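Monday, late

I have to write this down before I go to sleep or I'll lose half of it. I dyed fabric today. With onion skins! And it worked, and it's gold, and I have been walking past the drying rack all evening just to look at it.

The skins have been piling up since December in a paper sack on top of the fridge, and I was starting to feel silly about them. Every time I opened the cupboard next to it a few would drift down onto the counter. But the library had that old dye book again (the one with the brown cover and the terrible drawings), and I read the onion chapter on the bus and then again at lunch, and by the time I got home I couldn't think about anything else. So I took today off, told the office I had things to do at the house, and did them.

I went to Fendach first for the alum. I love that store. It smells like rope and birdseed and they still weigh things out for you behind the counter. They had alum in with the pickling supplies, and I bought two bags in case I ruined the first batch. I also came home with a long wooden spoon and a stainless pot with a dent in it, marked down, which is now the dye pot and will never see soup. I wrote DYE on the lid in black marker so I can't fool myself later.

The fabric was all practice stuff. Three cotton napkins from the back of the drawer, a strip of old pillowcase, and a skein of wool yarn I've been saving for no reason at all. I scoured the cotton first, an hour at a simmer with washing soda, and the water went the color of weak tea. Those napkins looked clean to me! I would have sworn they were clean. The book says everybody is shocked the first time and I was right on schedule.

Then the alum bath, and then waiting, which I am bad at. I cleaned out the junk drawer. I ate toast standing up. I called in a question to the woman at Mistura, where I got the wool, and she told me to keep the yarn well under a boil and stop stirring it so much or I'd end up with felt. Good thing I asked, I had the spoon in my hand.

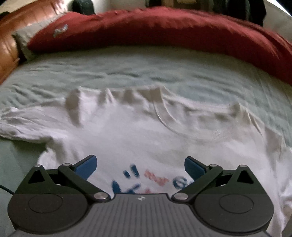
The skins themselves went in at noon. I filled the pot right to the top with them, dry and rattling, and covered them with water, and within minutes it was orange. Deep orange, like strong rooibos. I let it go for an hour with the window open, strained it through the old colander, and put everything in, with the wool last after the pot had cooled down some. It all looked brown and murky in there and I had a bad moment. Then I lifted a napkin out with the spoon and the light from the window came through it and it was the yellow of a school bus, only softer. I said something out loud. I don't remember what.

The wool took it best by far. It's almost copper. The cotton is paler, more of a straw gold, and the pillowcase strip came out patchy where I let it fold over on itself, so now I know: more room in the pot, smaller loads, open everything flat before it goes in. I'm keeping the patchy piece anyway. I cut it in half and put one end on the windowsill under a piece of cardboard, with half of it sticking out, to see what the sun does. The book swears onion holds up pretty well on wool and is less sure about cotton.

Oh, and I tried the iron trick on the last napkin. A tiny pinch of iron in a bowl of hot water, dip it, and count. It turned green in front of me — a real olive green, from gold, in less time than it takes to tie a shoe. I want to do it again right now. I may have gone a bit long on it because the edges look nearly gray, but I like those too.

Things to remember for next time. The red skins are in a separate jar, don't mix them. Wear the ugly apron. The thermometer reads high, I checked it against boiling water and it said 216, so take a few degrees off. 110 grams of skins was plenty for what I had, and there's still color left in the pot, so I poured it off into the big pickle jar and put it down in the basement with a label. Maybe it'll do one more round before it goes funky.

After that I want madder. I've wanted madder since I saw that red blanket at the Tsikata show last fall, the one I stood in front of for so long that my feet hurt. The seed catalog has the plants, but you have to leave the roots in the ground for about 3 years before you dig them. Three years! I'm going to order 6 anyway and put them along the fence where the beans did nothing. In the meantime there's the dried root, which costs more than I'd like, and there's the black walnut out on Dovirness Road dropping its hulls all over the place every fall, free to anyone with a bucket.

My fingertips are yellow. The kitchen smells like French onion soup and probably will until the weekend. I just got up and touched the wool again, and it's still damp at the thick end of the skein, so I turned it over and moved it away from the heater.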